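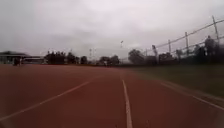
Photo: Vendula Gajdoš

Week 5. Neutral states in the Cold War

In the last lecture we spoke about alliances. Today we look at countries that stayed outside of them, and at the price they paid for it. Please read the chapter in the course reader, from page 176, before the seminar on Wednesday.

First, the terms. Neutrality in the legal sense means that a state does not take part in a war between other states. Permanent neutrality goes further: the state promises already in peacetime that it will not join a military alliance. Non-alignment is a political position and is less strict. Students often mix these up in the exam, so learn the difference well.

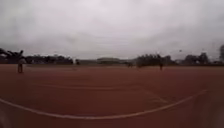 Did neutral states need an army?
Most of them kept one, and Switzerland and Sweden spent a lot on theirs. A neutral state was expected to defend its own territory, so that neither side could use it against the other.

Austria is our main case. In 1955 the State Treaty ended the occupation by the four powers, and in the same year the parliament adopted neutrality by a constitutional law. Note that the treaty itself does not contain the neutrality. Moscow wanted the promise, but Vienna made it in its own law, and this left the Austrians some freedom in how to interpret it later.

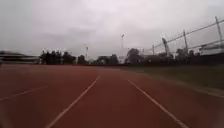
Finland is more difficult. Its 1948 treaty with the Soviet Union spoke about Finland's wish to remain outside the conflicts of the great powers, but it also contained military obligations in case of an attack by Germany or its allies. Finnish governments had to be careful in what they said in public – how careful they really had to be is still a matter of dispute between historians.
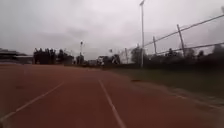 For the seminar, write 300 words on one of these two cases. Say who gained from the arrangement, and use at least one primary source. The text of the Finnish treaty is in the Trindum folder. Bring a printed copy, please.

Home | Syllabus | Lectures | Readings | Seminars
Contact: Vendula Gajdoš, Room 365 – Back to top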